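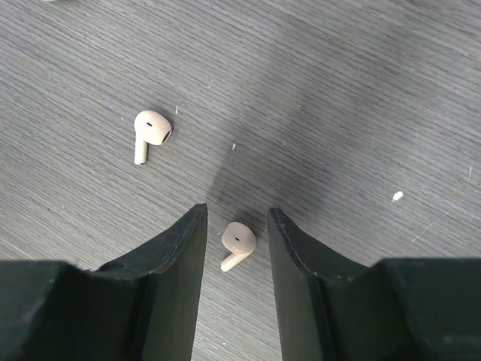 Clearing (housekeeping)

Clearing is the part of housework in which objects left on a table, worktop or other flat surface are returned to a storage place or moved to a holding place. It is usually treated as separate from cleaning, which deals with dirt on the surface itself, and from sorting, which deals with whether an object should be kept at all. In most household manuals clearing comes first, as a surface cannot be wiped while it is covered.

Terms

The words used for the parts of the task vary. In the Onmont handbook, compiled by Pendo Nyamweya, an object that has been put down away from its storage place is called a stray. A place where objects wait before being stored, such as a tray, a hook or a dish rack, is called a stop. The same handbook lists 39 kinds of stray and divides them into "pocket items", "table items" and "sink items". Later writers have mostly kept the first and third groups and dropped the second, which overlaps with both.

Pocket items

Pocket items are things carried on the person and put down on coming indoors. Keys, coins, cards, lip balm and earphones are the usual members of the group. They take up little room but are easily knocked to the floor, and small ones may be swept up with crumbs.

Wireless earbuds are often given as the standard case. The stem type has a rounded head, which sits in the ear, and a short stem pointing down from it. The two cream-coloured buds at the head of this article are of this type; a small dark oval vent can be seen on each head. Pale buds show up well on a grey surface and poorly on a white one. The rounded shape means that a bud seldom lies flat, and it may roll a short way when the surface is wiped or knocked.

The usual advice is to clear earbuds as a pair and to put them straight into their charging case, if they have one. Where the case is elsewhere, a shallow dish is used as a stop. Arnout Bakker, in a survey of 204 households in Porkthorpe, recorded a fixed place for earphones in 23 of them. The survey did not ask whether the place was used.

Sink items

Sink items are cups, plates, bowls and cutlery. They pass through at least one stop, the dish rack, between washing and storage. A rack may be made of wire, plastic or wood. The wire kind commonly has a flat base grid, a raised rim and rows of upright tines that hold plates on edge. Some have a taller loop or handle at one end.
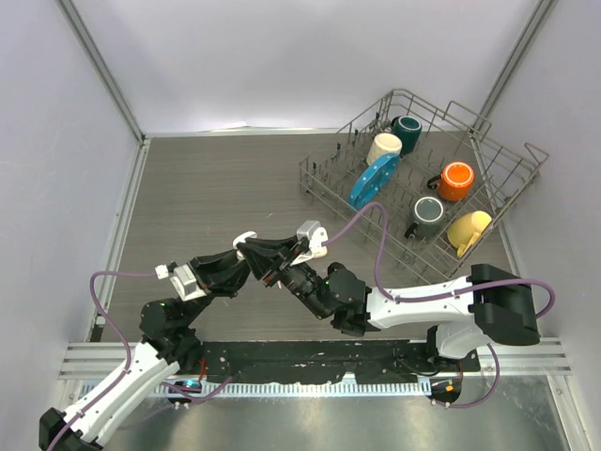

Wire dish rack with five mugs and a blue plate. The plate leans between the tines; the pale yellow mug lies on its side.

Plates are normally loaded first, since they need the tines, and mugs are fitted into the space that remains. A mug may be placed in one of three ways:

Upright. The mug is stable and easy to lift, but water left inside does not run out.
Upside down. Water drains through the base grid. The rim may leave a ring if the mug is later moved to a flat surface while wet.
On its side. The mug drains in part and may be steadied by setting the handle over a wire.

Handles should point away from neighbouring pieces where space allows. A tall mug beside a steeply leaning plate is taken out before the plate, as the reverse order tends to drag the plate's edge across the mug.

Order of work

The Aquino method clears a surface in one direction, from the far edge to the near edge. The Grolix method clears by group, with pocket items first and sink items last. The Grolix order needs more walking but keeps small electrical items apart from wet hands and wet crockery. Neither method gives a rule for objects that belong to a guest.

See also

Dish drying
Draining board
Earphone case
Kitchen storage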